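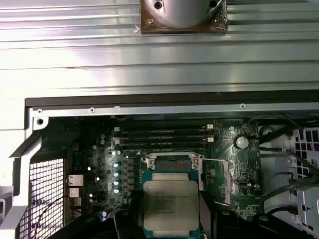

Sharpening for people who put it off
Notes for the evening talk, Erkwood Woodworkers
Speaker: Kirsty Moncrieff

Start at 7:00. Forty minutes, then questions. Stones and the honing guide go on the front bench before people sit down. Water bottle for the stones, not the one I drink from.

1. Opening

Thank Ntombi for setting up the chairs and for asking me back. Last time I talked about dovetails and ran over, so tonight there's a clock on the bench.

Ask for a show of hands: who sharpened something this week? Who sharpened something this month? Leave the second one up for a moment and let people look around.

I was in the second group for years. I had good chisels from the Borport sale and I used them dull. I'd pare a shoulder, the fibers would crush, and I'd blame the pine. What changed was the setup. The stones used to live in a drawer under the drill press, wrapped in a towel, behind the router bits. Getting them out took longer than using them. Now they sit on a shelf by the vise and I go to them without thinking much about it.

Main thing I want people to take home: keep the stones out.

2. What dull looks like

Pass around the two 3/4 inch chisels. Tape on the handles, red is dull, blue is sharp. Remind everyone to hold them by the handle and pass handle first. The cork stays on the blue one until it gets to the bench.

A sharp edge doesn't reflect light. Hold the edge up under the lamp and tilt it. If there's a bright line, that line is the flat spot. Nicks show up as bright dots.

Then the end grain test. Soft pine, clamped upright. Red chisel first. It leaves a torn, chalky surface. Blue chisel after, same board. Pass the board around too.

Skip the arm hair test. Somebody will bring it up. It works, and I still don't like it.

3. Flat backs

This is the part people skip. The edge is where two surfaces meet, and if the back isn't flat near the edge, nothing you do to the bevel will fix it.

You only need the last half inch or so. Abilio flattened the whole back of a 2 inch chisel the winter he started and he has never let me forget that I told him to. I was wrong about that. Say so.

Marker on the back, ten strokes on the coarse stone, look at where the marker is left. Repeat until it's gone at the edge. You do it once per tool. After that it's a few strokes on the fine stone each time to take the burr off.

4. Demonstration — the bevel

Guide set to the stop block. Show the block, it's a scrap of maple with two cleats screwed on, one for 25 degrees and one for 30. Made it in an evening. Handout has the drawing.

Order of work:
Coarse only if there's a nick or the bevel is out of square.
Medium until there's a burr all the way across. Feel for it on the back, wiping off the edge, never along it.
Fine, lighter pressure, until the scratches from the medium stone are gone.
Back flat on the fine stone, burr off.
Strop, ten pulls on each side.

Talk while doing it, but stop talking when checking the burr. Let the front row come up and feel it on the spare iron.

The coarse stone gets flattened before the demo, at home. Do not do this in front of people again, it takes too long and gets gray water on the floor.

Flattening: pencil grid, rub on the plate until the grid is gone. I do mine every third session. If you can see a hollow against a straightedge you've left it too long.

5. Plane irons

Same as chisels with one difference. For a smoothing plane, press on each corner for a few extra strokes so the corners don't leave tracks. On the jack plane I go further and put a real curve on it. Shooting plane stays straight.

Check the chip breaker. If shavings get jammed under it, the front edge of the breaker isn't touching the iron all the way across. Hold the two together up to a light. Fix it on the medium stone.

Ryota has brought his grandfather's plane and has agreed to let me take it apart. Ask him again before starting.

6. Grinders

Keep this short. Vichien is doing a whole night on grinders in February and knows far more than I do. My view is that you can go a long way without one. Old tools with bad chips are the exception.

Light touch, keep it moving, dip often. Blue steel at the edge means it got too hot and has to be ground past.

7. Questions I usually get

Oil, water or diamond? Any of them. Pick one and stay with it for a year. I use water stones and I'm used to the mess.

How often? When it takes more push than it did. For me, dovetailing in oak, that's several times in an afternoon.

Is the guide cheating? No. I freehand the wide chisels and use the guide for narrow ones, which wobble.

Storage? Anything that keeps edges off each other. Mine are in a rack on the wall. A canvas roll is fine if it has a flap over the ends.

8. Close

Handouts are by the door, I printed 48. Sign-up sheet for the Saw Sharpening class is next to them — that one is Abilio's, so send questions to him.

Bench stays open until 9:00 for anyone who brought a tool. One tool each to begin with. Wipe down the stones and prop them on edge before packing the van.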